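Ticket: Success rate in simulated bowl placement differs between two evaluation runs of the same checkpoint
Project: Brondine
Component: sim evaluation / success predicate
Opened by: Yu-na Shim
Assigned to: Jae-in Byun
Status: open, fix in review
Priority: high (blocks the results table)

Summary

The same policy checkpoint gives two different success rates on the bowl placement task depending on which evaluation script is used. The old script reports 71 percent. The new one reports 58 percent. Nothing was retrained between the runs. We need to know which number is right before it goes in the table.

Setup

Simulated kitchen layout, one arm, parallel-jaw gripper, two bowls on the dark tabletop. The instruction names an object and a target bowl. Each script runs 1,000 episodes with the same list of seeds. Physics step, controller gains and camera poses come from one shared config file, and I diffed the resolved config from both runs. The only differences are the output path and the name of the success function.
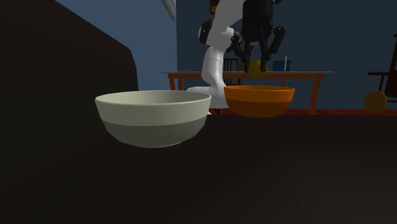 Table-level side view, both bowls and the arm.

What I expected

The same seeds and the same weights should give the same trajectories, and the success counts should match or be off by an episode or two.

What I got

The trajectories match. I compared joint positions at every step for the first 100 seeds and they are identical to the last stored digit. So the policy and the physics are not the cause. The scripts are watching the same motion and scoring it differently.

Steps to reproduce

1. Check out the evaluation branch and load the Brondine checkpoint tagged for the July table.
2. Run the old script with the default seed list.
3. Run the new script with the same list.
4. Join the two result files on seed and keep the rows where the success column differs.

Log, Yu-na Shim, Thursday morning

The join works but the new script writes seeds as strings, so cast them first or you get an empty table. I lost half an hour to that.

All the disagreements go one way. The old script says success, the new one says failure. I have not found a single row the other way round. That rules out noise and points to one check being stricter than the other.

I read both functions. The old one passes an episode if the object's center is inside the target bowl's bounding box at any step. The new one wants three things at the last step: center inside the bowl's inner volume, gripper not in contact with the object, and object speed under the threshold. So the old check can pass an object that is still in the fingers, as long as it moves through the box at some point on the way.

Log, Yu-na Shim, later the same day

Went through disagreeing episodes by hand using the replay viewer. I set the viewer to stop at the first step where the old check fires, then stepped forward to the end of the episode. The wrist camera is the useful one for this, because you can see whether the fingers are still closed on the object when the check goes true.

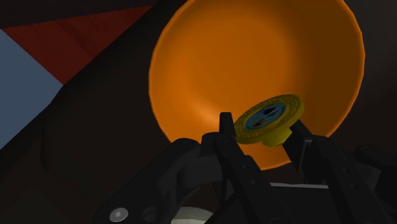

The bounding box in the old check is axis-aligned and takes in the full height of the bowl plus a margin on top. The margin was added when we had shallower bowls and it was never taken out. With the bowls we use now, it reaches well above the rim. Any path that carries the object low over the target will trip it, even if the policy then wanders off and drops the object on the table.

I sorted the disagreements by cause:

Object still held at the end of the episode: most of them.
Object released outside the bowl after passing over it: a smaller group.
Object in the bowl but over the speed threshold at the last step: a handful, nearly all with round objects that were still rolling when time ran out.

The last group bothers me. Those look like real successes to me and the new check marks them as failures. The old number is clearly too high, but the new one may be slightly too low.

Comment, Jae-in Byun

Agree on the margin. I would not bring the old check back in any form. For the rolling cases, can you let the sim run on after the last policy action with the arm frozen, then test? Make it a settle period of 2 seconds. If the object is in the bowl after that, count it. If it has rolled out, it was a failure anyway.

One warning. Frozen has to mean holding the last commanded pose. If you zero the torques the arm sags and can knock the bowl.

Log, Yu-na Shim

Added the settle period. Arm holds its last commanded pose. Reran only the disagreeing seeds first to save time.

The rolling cases now pass, with the exception of seed 234. In that one the object comes to rest in the bowl but the contact flag stays true. One fingertip ends up lower than the rim and is just touching the object. The gripper is open, so the object is not being held, but the new check only asks whether there is contact.

Thin objects are the ones I would worry about here. They lie at an angle in the bowl, and a finger that stops low can brush the end of one. A contact test can't tell that apart from a grasp.

Proposed change: replace "no contact" with "not grasped", where grasped means both fingers are in contact and the gripper opening is below its released width. I have this in a branch called settle-and-release.

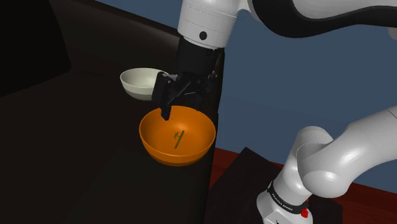
Iraís Valdovinos: I would want the two-finger rule tested on the held cases before it replaces anything. A policy can hook an object on one finger and drag it up the wall of the bowl. Under your rule that counts as released. Could you add a retreat step, where the arm moves straight up a fixed distance after the settle period, and then check position again? If the object comes along with the arm, it wasn't placed.

Reply, Yu-na Shim

Yes, I can do that. The retreat would come after the settle period and before the final position check, with the policy switched off the whole time. I'll keep the two-finger rule as a logged field so we can see how often it disagrees with the retreat test.

Open items

– Write the retreat step and rerun the full seed list. (Yu-na)
– Remove the top margin from the old bounding box so no one picks it up by accident. (Jae-in)
– Rescore the baselines with the same function. Their stored rollouts end at the last policy action, so they have to be run again. (Yu-na)
– Hold the results table until all rows come from one script.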